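Cord, tension and the trouble with knots

February 21, 2023
3 shares | 3 comments

We use cookies to remember your settings. Accept | Manage

Halima Olatunji has run the braiding floor at Bristberg since 2000. The firm makes narrow cord for blinds, garments, toys and tents, and her department sets the machines and signs off the first length of every batch.

Asked what separates a good cord from a poor one, she begins with tension. Each bobbin on a braider pays out its yarn against a spring, and the springs drift. "If one carrier runs tight, that yarn goes straight while the others wrap round it," she says. "It then takes the load on its own and breaks first. On the reel you would struggle to find it."

Her check is to cut a short length, unpick it and lay the yarns side by side. They should match. The tight yarn comes out shorter than its neighbours.

The second variable is pick count, the number of crossings along a given length. A high count gives a firm, round cord that resists snagging but feeds slowly. A low count is cheaper and softer, and flattens under a thumb. Customers tend to specify diameter and colour and leave the rest blank. Olatunji sends the form back. 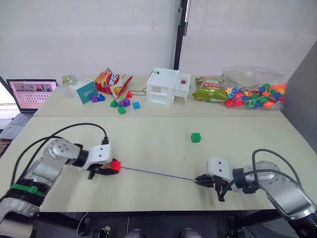
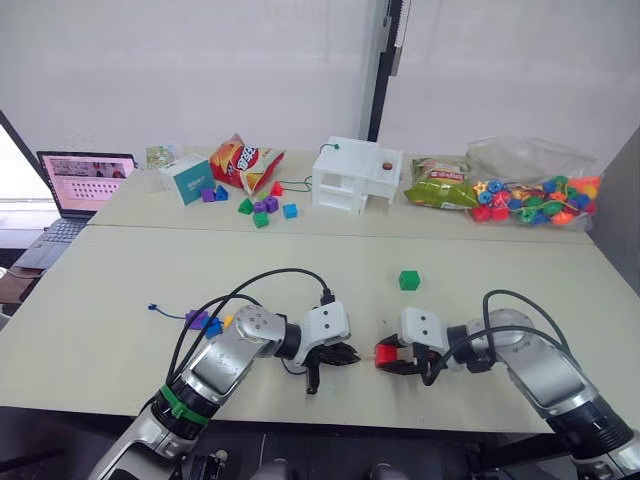
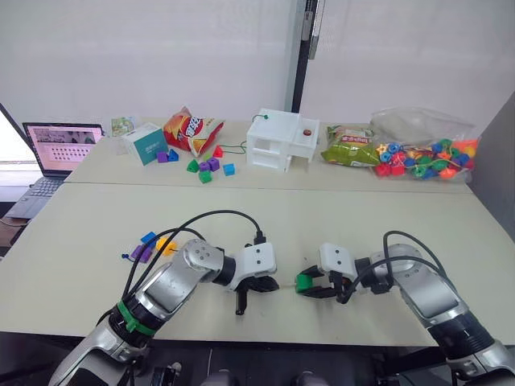
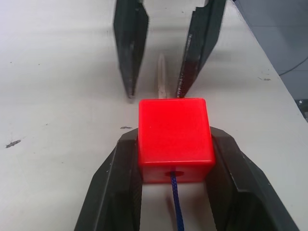 Where cord fails

Most returned samples have broken at or beside a knot. An overhand knot bends the cord sharply and the outer yarns carry more than their share. "People ask for a stronger cord," she says. "I ask them how they are tying it. A larger hole and a different knot would often do."

Heat sealing is the other usual suspect. A polyester end melted too long forms a hard bead, and the cord cracks just behind it — a fault that tends to show after some weeks of flexing. Bristberg now cuts and seals with a heated blade in one stroke. Cotton cannot be sealed this way and is dipped or whipped.

The oldest braider on the floor, a Sketach 817, is kept for cotton. Its gears are worn and it needs oil every shift. Olatunji has no plans to retire it. A replacement was tried last March and went back, as its take-up was too fierce for soft yarn.

Interview by Ama Aryee

Comments (3)

Babalola: Does the unpicking test work on cord with a core? The core always looks short to me.

Taston: Take the core out first and compare the sheath yarns only.

Babalola: Thanks, will try that on the blind cord.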